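Training Guides | Set-Up | Heart Rate
4 min read

Section 3: Setting Up Your Irard Chest Strap for Interval Sessions

Reviewed by Agata Messina

You've run the easy miles and now you want numbers to feel bad about. Set aside a quiet evening for this. Wednesday works, if the club isn't doing hills.

3.1 Fitting the strap

1. Wet the two fabric pads on the inside of the strap. Tap water is fine. So is spit, and you wouldn't be the first.
2. Clip the sensor pod on with the logo facing out.
3. Fasten the strap just below the chest muscles, snug enough that it stays put when you jump.
4. Take a full breath. If you can't, let it out one notch.

CAUTION: If you have a pacemaker or any implanted device, talk to your doctor before you use the strap.

3.2 Pairing with your watch

1. Stand well clear of anyone else wearing a strap. Pierina Ruggiero once ran a whole set of 400s on her training partner's heartbeat and was delighted with her fitness.
2. On the watch, open Sensors, then Add New.
3. Wait for the pod number to appear and check it against the one printed on the back of the pod.
4. Press Accept. A resting reading shows up within a few seconds.

Note: If the watch shows 271, you are not a hummingbird. Re-wet the pads and start again from step 2.

3.3 Setting your zones

The watch guesses your maximum from your age, with all the confidence of a man at a barbecue. Replace the guess as soon as you can.

1. Warm up for 15 minutes at a pace where you can still complain in full sentences.
2. Run 3 hard uphill efforts of two minutes each, jogging back down between them.
3. Write down the highest steady reading from the last one. Ignore single spikes.
4. Enter it under Profile > Max HR and save.

CAUTION: Stop if you feel dizzy or have chest pain. No zone chart is worth it.

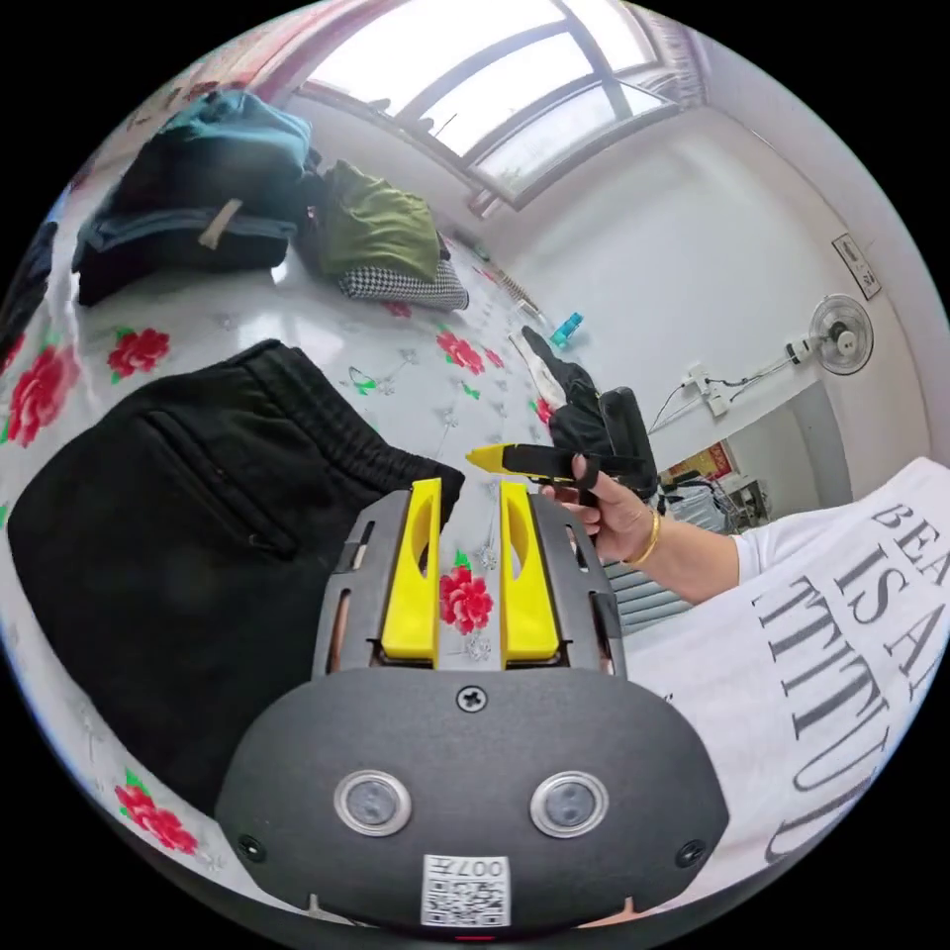 Yellow fingers, and a gold bangle on the right wrist.

3.4 After the session

1. Unclip the pod. Left on, it thinks you're still running and drains the battery out of loyalty.
2. Rinse the strap in cool water and hang it up. No dryer, no radiator.
3. Sync the watch. The memory holds over 417 sessions, so there's no rush, but February's intervals are easier to explain in February.

Note: Zones drift as you get fitter - or don't. Repeat 3.3 every couple of months.

Related guides
- Section 4: Reading your recovery graph without crying
- Broter foot pod: first calibration
- Bianchini treadmill belt care
- Washing straps, socks and other things that fight back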